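Door-opening trial (grippers)

A door-opening trial is a way of comparing robot grippers by having them do one dull household job over and over: get hold of a door handle, turn it, and move the door. I keep this page on the Condwood wiki, and I've run more of these than I care to add up, so it's written the way I'd tell it to you over coffee. Corrections are welcome on the talk page (Santeri Heinonen has already sent plenty!).

Background

Most gripper comparisons start with picking up blocks or cups. That's fine, but a block can go wherever the arm takes it. A door can't. The handle swings on one small arc, the door on a much bigger one, and if the arm's idea of either arc is off by a little, something has to give. Usually it's the grip. Jeptoo Sang started using doors at Vustach when two grippers came out level on every cup test we had and she was sure they weren't equal. She was right, and the doors split them in an afternoon.

Simulated and physical trials

We run the simulated version first, always. It's cheap, you can reset a room in a blink, and you can swap door styles and handle heights without calling a carpenter. Lever handles are the usual choice. Round knobs need a twist at the wrist and really deserve their own page, which Hamdia Tekleab keeps promising to write.

A standard run is 50 attempts per gripper, with the robot's starting spot shifted a bit each time. Rooms get furniture, windows and more than one door, so the camera has other things to look at and the arm has a chance to go for the wrong handle – and it does, more often than you'd hope.

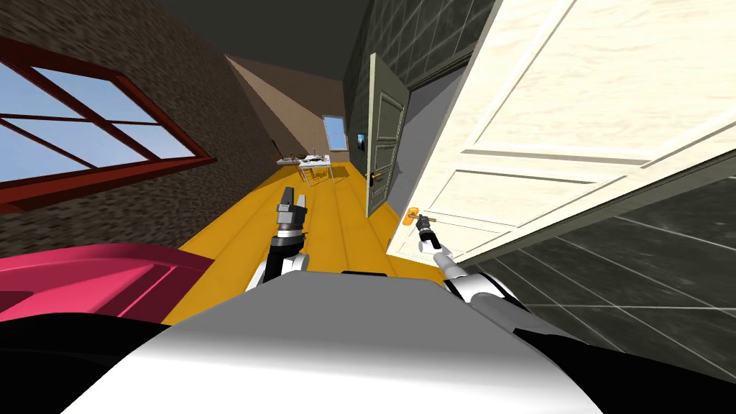

Scoring is where people argue. The Flerkidell sheet, which I use, gives one point for touching the handle, one for pressing it down far enough to free the latch, and one for getting the door moving. Gitau Nyaga thinks the first point is a giveaway and leaves it out of his tables, so check whose numbers you're reading before you compare them with yours.

Gripper types

Slender two-finger grippers are easy to line up with a lever and they fit into the gap behind it, but they slide along the bar once it starts to tilt. Wider fingers hold on better and bump into the door more. Soft pads help a lot in the real lab. In simulation they help exactly as much as your friction setting says they do, so please write that setting down!

You can also skip grasping and just push down on the lever with a closed gripper. I used to count this as cheating. Then Eugénie Chauvin tried it with our oldest pair of fingers and got 43 good openings out of 50, better than the same fingers managed when they grasped, and now it has its own column.

Controllers and cameras

Stiff position control is the worst choice here and also what everybody tries first (me too). The arm follows its planned path, the door follows its hinges, and the two drift apart. A softer controller that lets the hand be dragged along a bit does far better. The Jankauskaitė settings, named after the lab that passed them to us, are a decent place to begin, although I turn the sideways stiffness down further.

For cameras, I like a view from the robot's own body plus one at the wrist. The body view finds the door. The wrist view finds the lever, right up until the fingers block it, and after that you're working from joint readings.

Known problems

Simulated latches are too kind. They let go at the same angle every time, and real ones stick. We cap each attempt at 300 seconds, and in simulation hardly any run comes near it, while on the lab door we hit the cap regularly. Pull doors are also harder than push doors, because the robot has to back out of its own way, so don't mix the two in one average. The August results did mix them, and I still need to split those up.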